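Wadthorpe Neighbors Newsletter

Search this site
Enter keywords
Go

The Bottom of the Bin

Apr 11, 2020
By Carmela Rizzi

Every house with children in it, or with children who used to be in it, has a bin. Ours is in the hall closet. It started out as the bin for blocks, and for one glorious afternoon it held blocks. Since then it has taken in a doll's shoe, the handle of a jump rope, two lids, a magnet shaped like Ohio and a green thing. I have asked everyone in the family about the green thing. It has been in the bin longer than the dog has been in the house, and the dog is gray around the muzzle.

I bring this up because a lot of us have been home for a while now and have run out of respectable things to clean. The ovens are done. The spice jars face forward. Philomena Ansah tells me she has ironed a tablecloth that she doesn't like and never uses. So we have come, as a neighborhood, to the toy bin.

Last month I asked readers to send in what they found when they got down to the bottom layer of theirs. Fourteen-year-olds were welcome to enter, although none did. The replies were long, and several of them were accusatory. Thomas Cattaneo emptied his onto a bedsheet in the living room and counted, which is the kind of man he is. He got to 588 pieces, and he would like it known that 31 of them were marker caps. He owns no markers. He has written "ask the kids" on a card and stuck it to the refrigerator, where it joins several other cards that say the same.

Spyros Tsakiris took the opposite approach and counted nothing. He tipped everything into the bathtub, ran the water, added dish soap and went off to make lunch. I can't fault the method, except that he forgot about it until his wife wanted a bath. He reports that the wooden pieces came out worse and the plastic ones came out fine, and that the sticker on the side of the fire truck is now on the side of the tub. He has tried vinegar. If you have a better idea, please write to him care of this newsletter.

What struck me, reading through the letters, is how alike the bottom layers are. The stuff on top changes with whatever somebody's grandmother saw on sale. Down on the floor of the thing you always get the same crowd: a stray block or two, something round that might once have belonged to a tea set, a handle, and a flat piece that looks as if it went under something. They don't go together and they never did. You could put any one of them in anybody else's bin on this street and it would settle right in.
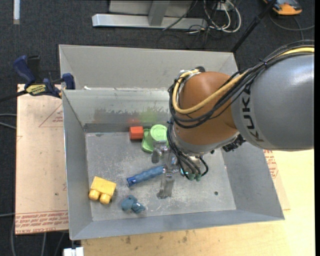
What do you do with a single block when the rest of the set is long gone?

Keep it for one year in a jar, and if no relatives have turned up by then, let it go. That is Philomena's rule and I have adopted it. Her jar stands on top of the piano. She says one yellow block did get claimed in July, by a nephew who had been carrying its brothers and sisters around in a backpack, and that the reunion was less emotional than she had hoped.

The metal bin people deserve a paragraph, too. I had no idea there were so many of you. Mitiku Woldemariam swears by his, a plain sheet-metal thing he bought when the Benítez hardware store was clearing out its back room. You can hose it down, he says. You can stand on it, he says, although I would rather he didn't. The drawback is the noise. A cloth basket takes a wooden train in silence, and a metal one announces it to the whole block at six in the morning. His next-door neighbor, who happens to be me, has offered to buy him a bath mat to line it with. He says the scratches on the floor of the bin are part of its charm and that a mat would cover them up. Negotiations continue over the fence, at a healthy distance.

A few of you asked how often the job ought to be done. Our grandmothers would have said every spring, and our grandmothers owned maybe 6 toys between them. I think once a year is plenty, provided you go all the way down. Skimming doesn't count. Taking the big stuffed giraffe off the top and feeling pleased about how much room there is doesn't count either, and I speak as somebody who has felt very pleased indeed.

If you're planning to try it, use a bedsheet. Everything gets dumped in the middle, you sort toward the corners, and when you lose heart you can gather it all up and pour it back in a single motion as if nothing had happened. I did that twice before I finished. Do the small hard pieces first while your knees are still willing. Anything sticky goes straight into the sink. Anything you can't identify goes on the windowsill for a week, so that each member of the household can walk past it and say "Oh, I wondered where that was" or, in the case of our green thing, pick it up, turn it over, and set it down again without a word.

Don't try to do it with the owners in the room. I made this mistake. Toys that had lain untouched since kindergarten became precious the second I lifted them, and a broken whistle was described to me as "my favorite," by a person who is twenty-two and was on a work call at the time.

As for giving things away, the swap shelf outside the library is closed for now, so please hold on to your boxes. Leaving them on the steps only means that somebody has to carry them home again, and last time that was Spyros, who did not need any more toys. We'll print the new hours when we have them.

Thomas wants me to add that he has finished sorting and is down to around 370 pieces. He has labeled the shelves. I give it until supper.

More from the newsletter
Seed Packets: Who Has Too Many Beans
Spyros and the Sticker: Your Suggestions So Far
Library Steps Closed to Donations
The Great Lid Exchange
A Word About Fence Heights
Lost: One Gray Mitten, Left Hand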